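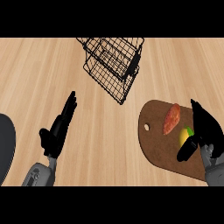
Figure 2. Remote-controlled demonstration in the simulated kitchen task. The wire basket is empty; the right gripper is at the yellow fruit on the cutting board.

4.1 Collecting the demonstrations

All demonstrations were recorded in Ernura, our simulated tabletop, by operators driving both arms with a pair of handheld controllers. The instruction was a single sentence: put the food in the basket. We had assumed this left little room for interpretation. The Ocampo set, at 1420 accepted episodes, contains nearly every interpretation available.

Operators disagreed most about which arm should do the work. In Figure 2 the right gripper is over the board and the left one is closed on nothing, a division of labor familiar from many human kitchens. Some operators parked the idle arm and forgot it. Others kept it drifting toward the basket in a supportive manner, and the policies trained on their episodes learned to drift too - with great fidelity, and to no benefit we could measure.

We rejected an episode if an item left the table, if the basket tipped over, or if the recording ran past 4000 control steps. The last rule was added in April, after one operator spent most of a session trying to lift the fruit by its leaf. The leaf has no collision geometry in Ernura. The operator had not been told this, and neither had the second author.

Each operator completed 19 practice episodes before recording began. Practice episodes are excluded from the Ocampo set but are kept in a separate split, Niledgate, which we use in Section 5 to test how much clumsiness a policy can absorb before it begins to imitate it.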